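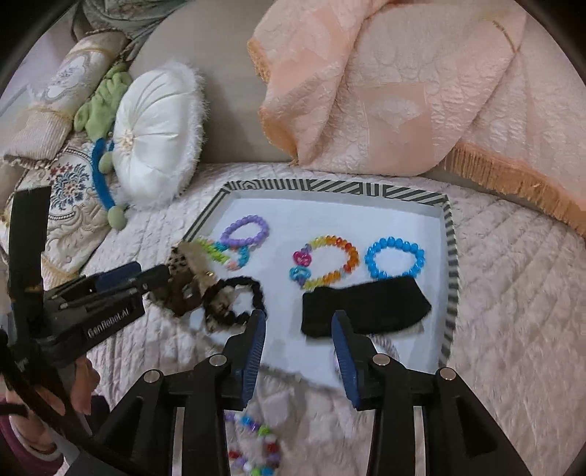

My sister says a tray is only a drawer with no front on it, and that I'll have everything back in a heap by Monday. She told me this over the phone while I was sitting on the bed sorting bracelets, so I let her talk and kept going.

I like the tray! It's the one with the black-and-white stripes around the border, from the Jastora sale, and it cost me 6 dollars. Up to now all my hair stuff lived in a mug on the bathroom shelf, and the bracelets lived wherever I took them off (the windowsill, mostly, and once inside a shoe).

The rainbow one with the heart charm gets the middle, no question. I wore it all through June and I'm still not tired of it. The bright blue one goes well with my denim shirt, and the lavender one is the one I reach for when I'm late and can't think. The lime and turquoise and pink links I keep meaning to give to my niece – and then I don't.

The leopard scrunchie won't stay put. It's too puffy, so it hangs over the side, next to the plain black hair tie. The wide black headband takes up a silly amount of room lying flat, but folded it gets a crease that shows when I wear it.

Still to do: the earrings, which are in an old Koivisto tea tin and badly tangled. I gave them ten minutes before supper, freed one pair, and put the lid back on.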